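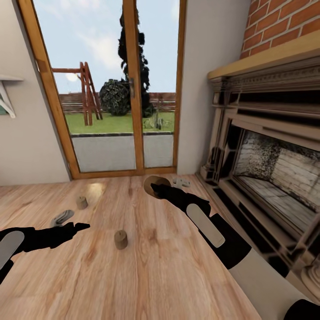 Katherine Cárdenas

Pre-run inspection checklist, simulated home tidy-up, two-arm policy

I did this one from the Altedden desk in April, before we let the long evaluation go. If you've used my older checklist you'll notice it got longer. Sorry! Items marked OK are fine to run, items marked CHECK need another look from whoever has the next slot.

1. Scene loads with floor objects settled, nothing sunk into the planks. OK
I let physics run for 12 seconds before I trust anything. The small cylinders are the ones I watch, they like to creep.

2. Contact forces on flat objects. CHECK
A gripper coming down on something thin and flat is pressing into the floor too, and our force cap was written for grasping in free space. I'd like a separate cap for this (I asked for one on the last sheet as well).

3. Joint limits and self-collision flags on, both arms. OK
Flima turns these off by default when you import a new scene – please, please look before you press go.

4. Arms allowed to work on separate targets at once. OK
This is the whole point of the method, so it gets its own line. Each arm picks a target, and the planner only steps in when the two paths get close. The baseline plans both arms together and waits for both.
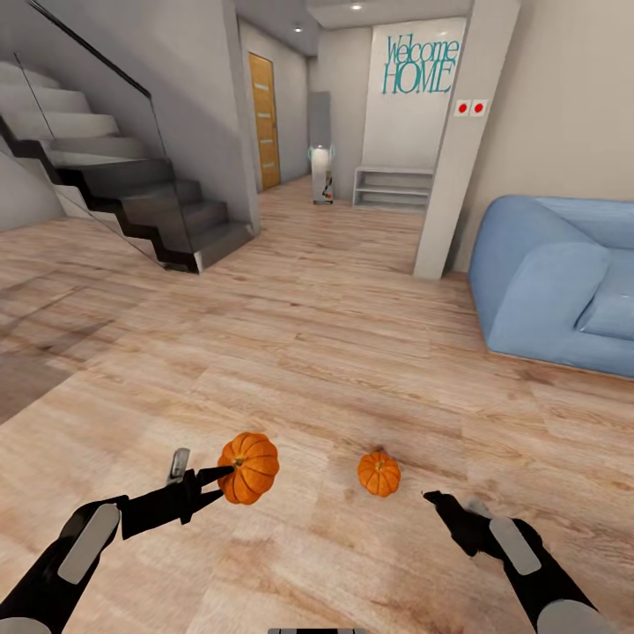 Item 4: left arm with the larger pumpkin, right arm at the smaller one.

5. Grasp check before lift. CHECK
We count a grasp when both fingers report contact. I went through the logs and found 134 episodes where only one finger did and the object came up anyway. That's a sim thing and it would never fly on hardware, so I've been scoring those as failures. It hurts our number a little and I can live with that.

6. Minimum distance between wrists during shared placement. OK
Drawers are where I get nervous, because both hands have to drop into the same box and come back out without clipping the side walls or each other. The rule is simple enough: slow down inside the drawer volume, release one at a time, back out the way you came.

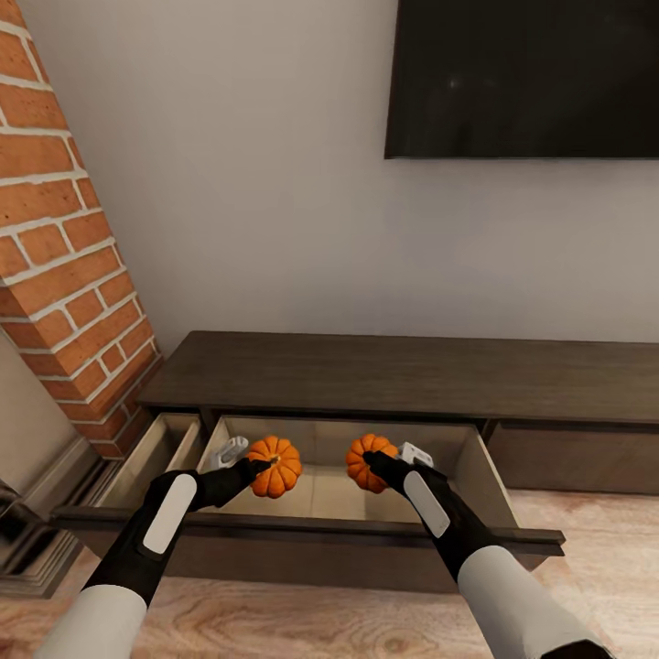 I also ask for a pause after each release, long enough for the object to stop rocking. People keep trimming it to save compute and then wonder why the success checker disagrees with the replay.

7. Drawer joint friction matches the config. OK
Compare it with the file, don't eyeball it. A drawer that slides too easily makes every policy look great.

8. Emergency stop ends the episode and writes the log. OK
Tried it mid-reach and mid-carry. Log was complete both times.

9. Episode count and seeds. OK
2490 episodes generated, 2000 kept for the evaluation, the rest held back for tuning the distance rule. The seed list is in the Tullska folder. Don't tune on the 2000!

10. Wrist view included in the policy input, and not swapped left for right. CHECK
I did swap them once, last year, and the policy still scored well enough that it took me ages to catch. So now I open one wrist view by hand and match it against furniture I know, like the blue sofa. I only got through one wrist before my slot ended, so somebody please do the other.
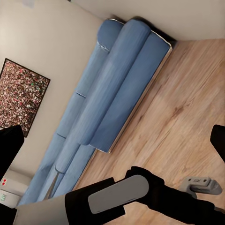

Ní Chonaill wrote back on item 10 that matching against furniture is fine for one episode but won't catch a swap that happens on reset, and asked for an automatic test that moves one arm a little and confirms only that arm's view changes. Also asked why one-finger grasps are scored as failures for us and not for the baseline.

Fair on both. The nudge test goes in as item 11 as soon as I've written it. On the grasps, I went back and the baseline was still being scored with the old script, so I'm rerunning it with the strict rule and the comparison stays out of the draft until that's finished. Items 2, 5 and 10 stay on CHECK.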